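October 19, 2024

Koston job, garage side. Second day on the siding mockup wall.

Got the starter strip on and the first 11 courses up before lunch. Wall is out of plumb by 3/8 in. over 8 ft, so shimmed the furring at the left corner. Should have checked that before cutting the corner posts. One post is now a hair short and will go on the shed.

Panels are the Plarine double 4, the smooth one. Nailing in the center of the slot, leaving the head off the hem by the thickness of a dime. Two places on course six were nailed tight and wouldn't slide by hand. Pulled and redid both.

Expansion check. Marked a full panel in the shade at 7:40 and again with the heat lamps on it for an hour. It grew 5/16 in. over 12 ft. That is less than I allowed for at the J-channel, but January installs will start from a much colder panel, so keep the 3/8 gap for those and 1/4 for anything hung in summer.

Material so far:
Delivered 2000 sq ft
Wall area on the drawing 1485 sq ft
Hung or cut as of tonight 941 sq ft

Waste is running higher than it should. Most of it is the gable, where the offcuts are too short to use anywhere. Next time cut the gable from the longest leftovers first and save full panels for the back wall.

Window trim: the bedroom window flashing was lapped the wrong way at the sill when we opened it up. Taped over and relapped, housewrap tucked behind the head flashing. Do the other three the same way even if they look fine.

Zip tool is bent again. Use the one with the red handle - the other one scratches the lower lock.
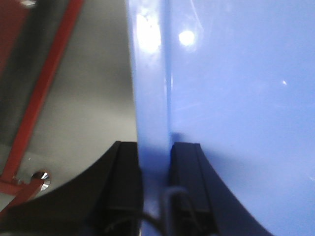
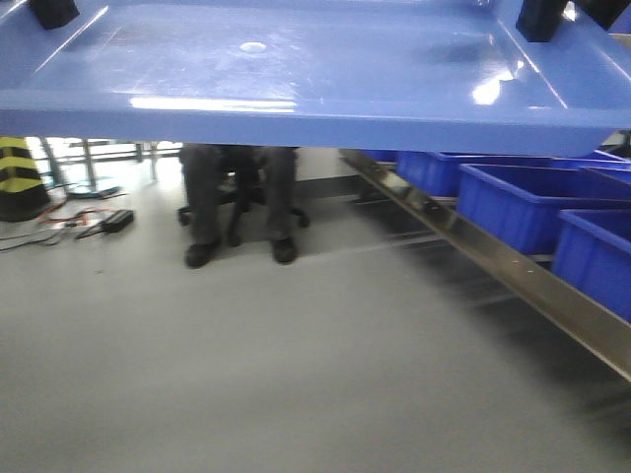 Still open. Need 70 more ft of J-channel, white, and a box of 1-3/4 roofing nails. The Yadav house wants the same profile but with insulated backing, so the corner posts have to be the deeper kind. Do not order those until the returns are measured, because the brick ledge on the north side is not the same depth all the way along.

Soffit vents go in Monday if the brake is free. Bend a test piece of coil first. Last batch cracked the paint at the hem when it was bent first thing in the morning, and leaving the coil inside overnight fixed it.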